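Hanging wire basket

A hanging wire basket is a shallow open container of steel wire mesh, fixed by hooks or clips to a rail, frame or wall panel. It keeps small belongings off a work surface while leaving them in view. The type is common in home workrooms, laundries and school craft rooms, and is usually sold with a black or white powder coating.

Baskets for the home market became widespread in Australia after 2000, when rail systems such as the Calado were first sold through hardware shops. The standard Calado basket is 498 mm long and rated to 5 kg. The longer Itusance pattern, at 600 mm, has fixed dividers. 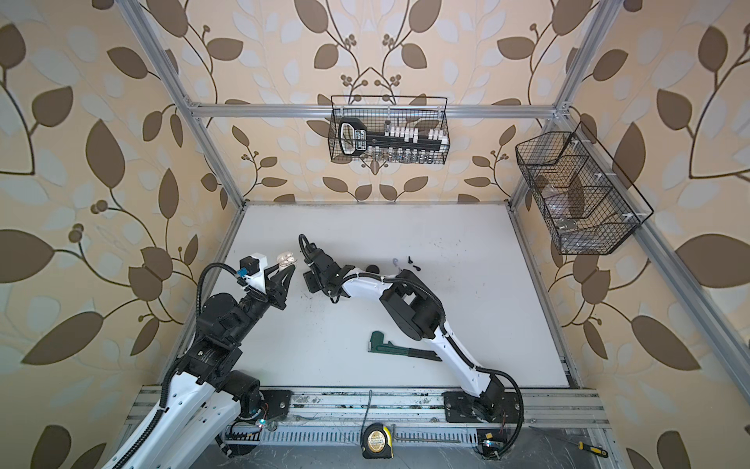
Placement depends on the size of the contents. Upright items, including glass vials and novelty holders, are generally kept in a basket on the back rail, where they can be read at a glance. Divided baskets are hung to one side, within arm's reach, and take clear plastic pieces and small metal parts. Mesh with wide openings needs a liner if it is to hold screws or beads.

The organiser Teresa Macedo, in her handbook Puvden, recommends clearing the tabletop completely at the end of each job and giving every small item a fixed compartment. Wireless earbuds are among the things she lists as most often mislaid, as they are easily swept off a bench with offcuts. A dark pair shows up best on a pale, plain top. 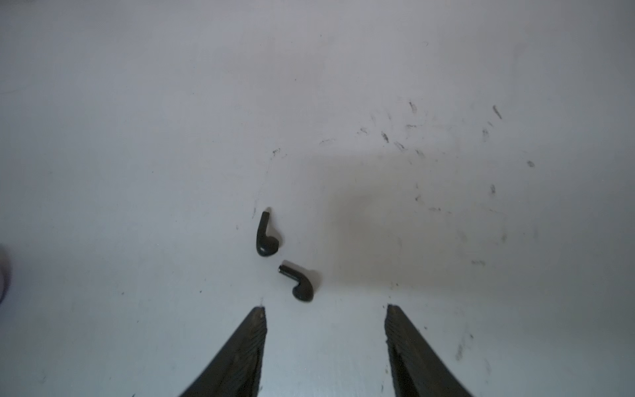 Black stem-type wireless earbuds on a white surface.

Coated mesh is cleaned with a soft brush and warm soapy water. Chipped coating can be touched up with enamel paint to slow rust.

See also: Pegboard; Drawer divider; Jinora rail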